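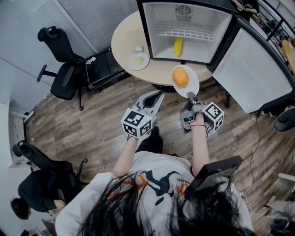 Greifer zum Anfassen: Tag der offenen Tür bei Givent

Rostden, 2020-05-30. Volles Programm bei Givent. Die Robotikfirma hat ihre Räume im Gewerbehof Hemmont für Besucher geöffnet, Eintritt frei, Anmeldung vorab. 107 Gäste kamen, eingelassen wurde in kleinen Gruppen. Nach einer halben Stunde war jeweils Wechsel.

Thema in diesem Jahr: Hausarbeit. Genauer: wie Roboter lernen sollen, einen Kühlschrank ein- und auszuräumen, Teller abzustellen, Sachen wieder dorthin zu legen, wo sie hingehören. Givent lässt das zuerst von Menschen vormachen. In jeder Hand ein Greifer, darauf weiße Würfel mit schwarz-weißen Mustern, über die sich die Lage der Greifer im Raum verfolgen lässt. Aufgezeichnet wird jede Bewegung, aus den Daten lernt später die Maschine.

Klingt einfach, ist es aber nicht. Ein flacher Teller zum Beispiel. Die Backen müssen unter den Rand, dann anheben, gerade halten, und was drauf liegt, soll drauf bleiben. Am Vorführtisch mit dem kleinen Kühlschrank war genau das die Aufgabe: weißer Teller, darauf eine orangefarbene Kugel. Wer zuschaute, stand dicht dran und stellte Fragen. Am häufigsten die nach dem Gewicht der Greifer (geht, sagt das Team, nach einer Stunde merkt man die Unterarme).

Bis zu 300 Durchgänge sammelt eine Arbeitsgruppe nach Firmenangaben an einem guten Tag. Misslungene werden ebenfalls gespeichert und gesondert markiert. Danach wird umgebaut, andere Teller, andere Lebensmittel, anderer Platz für den Kühlschrank, damit das System nicht bloß einen einzigen Tisch auswendig lernt.

Im Nebenraum dann der zweite Teil, ein Vortrag über das Projekt Dalgleish. Ziel ist eine Küchenhilfe für Wohngruppen und kleine Kantinen. Zwei Testküchen sind geplant, die erste soll im Dezember in Betrieb gehen. Preise gibt es noch keine, auch auf Nachfrage nicht. Kritische Stimmen aus dem Publikum ebenfalls: Was passiert mit den Aufnahmen, wer ist darauf zu hören? Antwort der Firma: Ton wird nicht gespeichert, Gesichter werden vor der Auswertung unkenntlich gemacht.

Selbst ausprobieren durfte man auch, allerdings nur mit Voranmeldung. Die 100 Plätze dafür waren schon am Vorabend weg. Wer keinen bekommen hat, kann sich am Empfang in eine Liste eintragen lassen, Givent will im Dezember einen weitern Termin anbieten. Der Zugang zum Gewerbehof ist barrierefrei, Parkplätze sind dort knapp, besser mit dem Bus bis Haltestelle Hemmont.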